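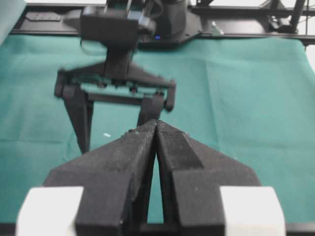 Figure 3. Wrist camera view of the two-arm cell. Near gripper with fingertips almost touching, second arm's gripper open behind it, green cloth on the table.

4.2 Comparing the two finger sets

We went into this part thinking the finger shape would hardly matter, and I was pretty sure the controller would be the whole story (I had already written half a paragraph saying so!). So we kept the controller fixed, ran the Serent fingers and then the Purby fingers on the same arm, and let each set work through the same 16 objects. After throwing out the runs where the arm stopped on a force limit, we had 1,947 grasps to look at.

The Purby fingers did better on thin stuff like washers and cards, and the gap was bigger than I'd guessed. The Serent set was easier to live with on anything round – it forgave a sloppy approach angle, and our approach angles were pretty sloppy early on. We re-zeroed the fingers every 30 grasps, which got old fast, but when we tried stretching that to 300 the closing position wandered enough to spoil the thin-object results.

The wrist camera has its own say in all this. As Figure 3 shows, the closed fingers take up a big part of the lower view, so whatever sits right behind the tips is hidden from that camera. The other arm's gripper can end up partly hidden too, and the handover code we took from Pornance really wants to see both of its fingertips. We tried masking out our own fingers first, and that helped with false detections but did nothing for the blocked view. Tilting the wrist a little before each handover worked better, though it made every cycle slower.

We also saw lint on the black fingers, and I'd like to know how much it changes friction at the tips. We didn't measure that. Cleaning was left out of the protocol for both sets, and we plan to add it to the next round.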